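Berkville's Fabric Swap Is Back, and I Came Home With Too Much

July means the fabric swap at the old Porel building, and yes, I went again, even though I promised my sewing room I wouldn't! Doors opened at 9 a.m. and the line was already past the bike racks (I was in it, coffee in hand, pretending I only needed thread).

The folks at Bundberg Sewing, who run the thing, tell me 963 pieces of cloth came in this year, up from 926 last summer. You bring what you're never going to sew, you get a ticket for each piece, and you trade those tickets for somebody else's leftovers. Anything without a ticket goes for $2, and that money pays for machine repairs at the Yuen Street library's sewing corner.

Lots of cotton this time, a good bit of denim, and one table of curtain fabric so heavy I had to put it back. The prints went first, as always. I lost out on some cherries but I'm very happy with the lemons, all yellow and orange slices and little white flowers on the palest minty blue.

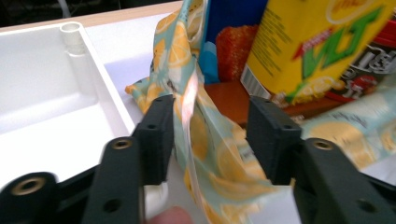 I'm thinking napkins, or maybe a summer bag if I can find a lining I like. It needs a good press first, and so does everything else I dragged home.

By noon the tables were pretty picked over, and the 107 pieces still there were boxed up for the fall swap in October, same building, same hours. Drop-offs start the week before at the side door. Please wash your fabric first, and pin a note on it if you know the yardage!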